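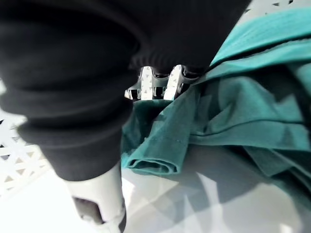

How much of the Clestora creditor money has been returned so far?

Of the 354 claims we accepted, 273 have been paid in full through Pledbridge. The rest are waiting on identity checks, a bank that will take the money, or the claimant remembering which email address they signed up with.

For those on the grants side who joined after our last report: Clestora was a savings app for people who wanted to hold digital coins without learning what they were. It stopped withdrawals one afternoon with a cheerful message about maintenance. Your grant pays for the small claims desk, which helps customers whose balances were too modest to interest a solicitor.

Progress since the last report

Paying out has gone better than planned and the paperwork worse. Pledbridge sends the money in pounds, at the value fixed on the day Clestora shut. Claimants whose coins have since risen have written to us about this, some of them at length. Those whose coins have since become worthless have been very quiet.

We also finished matching the Katex records. Katex held part of the customer funds and sent us its ledger as a scanned printout, sideways, with the totals column missing. We asked for a spreadsheet and were sent the same printout the right way up. The matching took 12 weeks against the four in our plan, and that is where most of the overspend on staff time has gone.

The telephone line is now open until 8pm. Evening callers tend to have their papers to hand, so the calls are shorter, and we would like to keep the later hours if the budget allows.

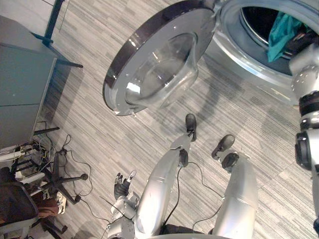

Problems and what we are doing about them

Two matters remain open. The first is the Babalola account, a pooled wallet that Clestora used for customers and, it seems, for its own office rent. Until the administrators decide whose money is in it, we can't promise anyone a share. We have stopped giving dates to callers, having been wrong with the first 2.

The second is fraud. Someone has been ringing claimants, offering to speed things up for a fee. We have written to everyone on the list to say that we never charge. Several people replied asking whether that letter was genuine, and we have decided to take this as a success.

Next steps and what we need from you

We expect to clear the identity checks by June. Please confirm whether the underspend on travel can be moved to staff costs. We asked this in the last report too, under the heading "Urgent".

Home | Our work | Claims desk | Reports | Contact

Related reports
Claims desk: first progress report
Katex records: what we asked for and what came
How payments through Pledbridge work
Spotting a recovery scam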